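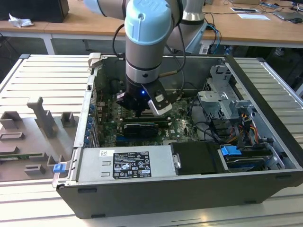 Cell 2, arm over the donor tower. Fixture tray at left.

Print this page | E-mail this page

Bench log, Titier cell, Wednesday

Goal for the day was a boring one: CPU out, CPU in, repeat on the Khamphan script until we had enough cycles to show Clirwood. Managed 60. The next one ended in a protective stop at 4:10 pm and a noise I would describe as expensive.

What the log says: Z force climbed past the limit during the seat move, arm froze, gripper stayed closed. What the log doesn't say is why the force check let it travel as far as it did. Found that after coffee. The threshold in the seat routine was still 612, a leftover from the DIMM insertion test, where you want to shove. For the socket it should be 169. Both are raw sensor counts, so neither one looks wrong when you read it. Mine, by the way. My initials are on the commit.
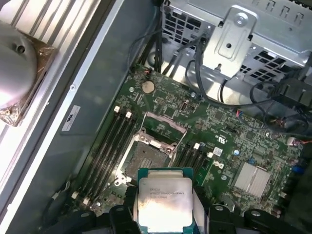

Wrist camera, Xeon in the fingers, load plate open.

Second problem, probably older. The pick pose assumes the processor sits square in the fingers, and it had crept a little further off with each cycle. Glare on the heat spreader doesn't help the pose estimate -- the vision log has 1,023 low-confidence warnings in it, all of which we had set to "don't stop for this." So we didn't.

Rattana Suksawat came by, looked at the force plot and asked whether the E-stop had been within reach. It had, on the far side of the laptop. She has asked that it live on the near side. Fair.
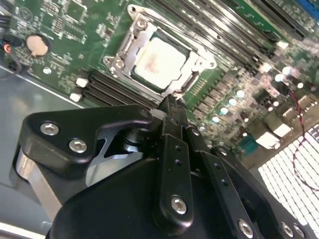
Recovery notes, for whoever does this next. Do not hit resume. The queued move is still downward and it remembers. Switch to freedrive, hold the wrist, open the gripper by hand from the pendant, then back off straight up. I did it in the other order first -- no harm, bad feeling.

To do:
- separate force limits per routine, with units in the variable name
- stop on low confidence after three in a row
- check socket pins under the scope before any more cycles
- ask Ploltmont about finger pads, again

Cell stays locked out until the pins are checked. Tag is on the pendant.

Contact the bench | Copyright Titier | Back to top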